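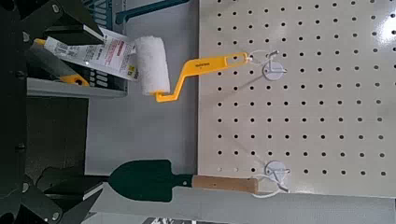
How far off the board should the fingers stop before they close?
Leave one finger's thickness between the fingertips and the board. Closer and you'll scrape the pegs. Farther and the grip lands on the tip of the tool, which then swings.

Section 12. Peg pick, teaching the points

Do section 11 first (home position, e-stop check). Arm at low speed the whole time. Kelside bench settings, yours may differ.

1. Hang the tools. One per peg. Push each one all the way back on its hook.
2. Leave a free peg for put-backs. Write down which one, you'll need it in step 9.
3. Jog to the ready pose. Fingers open, wrist level, nothing touching.
4. Save as READY.
5. Jog in to the first tool. Slow. Stop short of the handle and look at it from the side, not just on the screen.
6. Close at the lowest force. Save as PICK_1.
7. Lift until the tool clears the prong, then pull straight back. Save both moves seperately. If you save one diagonal move the tool catches on the prong.
8. Repeat for the other tools. Roller and trowel need their own points, don't copy the screwdriver ones.
9. Teach PLACE at the free peg. Same moves, reverse order.

CAUTION: hands out from between the arm and the board whenever drive is on. Even for a dropped tool. Hit stop, then reach.

NOTE: the pause after closing is set to 1000 ms. With the trowel try 3000, it's heavy at one end and wants time to settle.
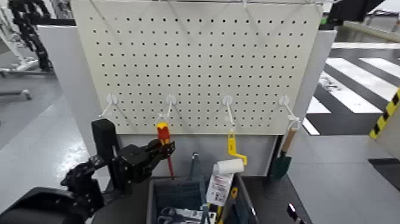
Fig. 13. Board with screwdriver, roller and trowel hung, leftmost hook free. Bin below.

10. Run the whole thing once in step mode. Thumb on the stop.
11. Check the bin position. Tall stuff in the bin can snag a tool on the way out, so lay it down or shift the bin forward.
12. Save the file under your own name, not over the Malabanan one. Efren still uses that.

If it misses the peg on put-back: re-teach PLACE only, leave the picks alone. If every point is off by the same amount, the board got bumped. Square it up againt the panel and redo READY.

Force table is in section 14. Aurelia has the print copy.

Last edit January 2, 2021, W. Bielecka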